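The Honour of the Petkov Stand

Costel Nedeljković had run the snack table at Statimeo for 19 years, if you counted the year of the biscuit tin, and he did count it. So when the new clear stand arrived from Petkov, with steps in it like a grandstand, he took it as a promotion.

He put the Snickers on the upper steps and the shortbread at the right-hand end, tartan outwards, where it could reassure visitors. Then he stood back and thought about the lower steps. The lower steps worried him.

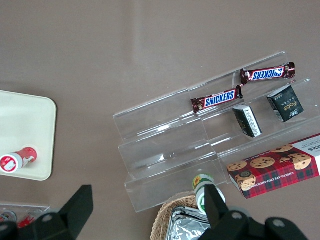
Second Thoughts

By the afternoon he had gone over to drinks. Coca-Cola had a sense of occasion, and the bottles stood up straight, three behind and three in front – more than you could say for the sales team in November. The bags of baked things went on the wire rack. The wicker basket he left empty on purpose, as a hotel does with its lobby.

That left the tray. He gave the whole of it to one small red-and-white cup, up in the corner, and felt he had finally said something. 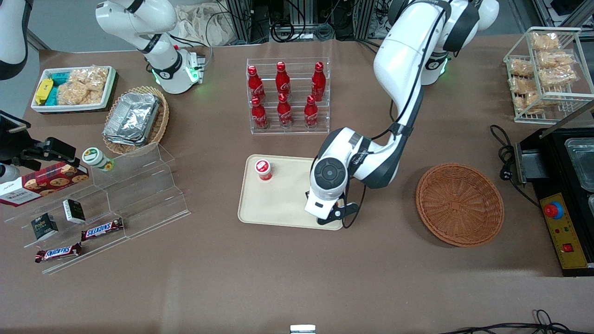

Edin Vidmar wanted to know why the chocolate had gone down a step. He had walked down 2 flights for chocolate, he said, and he was not a man who could be fobbed off with a basket.

Costel told him it was resting.

"Resting," said Edin, and went to look in the cupboard.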